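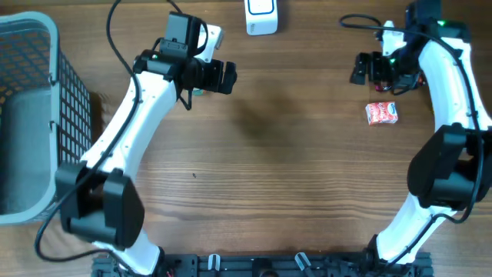 Charmaine Mabaso looks after a two-arm tabletop cell at the Derker workshop in Wisville. Most of her week goes into cables and fasteners.

"The arms hold up well," she says. "What moves is everything attached to them. A screw backs out a quarter turn and the wrist reads wrong by 2 mm."

Both arms are bolted to a black aluminum extrusion. She checks the rail bolts first, before power is applied, then the base joints, then the wrist. Each arm has 12 fasteners on her list, and she marks them with paint so that a turned head shows at a glance.

Cable slack took longer to settle. The wrist cables hang in a free loop along the arm. "We had them tied tight to the links at first. At full reach the connector took the load, and we lost two of them in May. Now I leave the loop and clip the rest at the rail – it looks untidy, but the plugs stay in."

With the power on, she looks for green lights on the arms before sending any command. A dark module means a reseated plug and a restart. She then opens and closes each gripper by hand command and compares the gap with the figure in the log.

The basket stays at the left of the table and the small white box goes toward the back, clear of both. Mabaso wants open wood in the middle for the reach test. 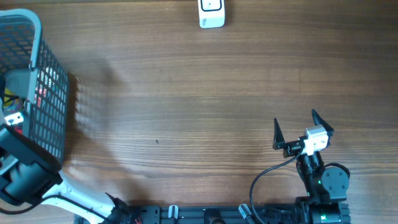 Service intervals

The log, kept in a program called Xaba, counts running hours. At 136 hours she retightens the joint screws. At 300 she takes the wrist off, cleans the finger slides and repeats the zero position for every joint.

"People skip the zeroing when the arm seems fine," she says. "Then they spend an afternoon on the software."

Spare servos come from the Flellside store. She keeps one on the shelf, already numbered for the shoulder joint.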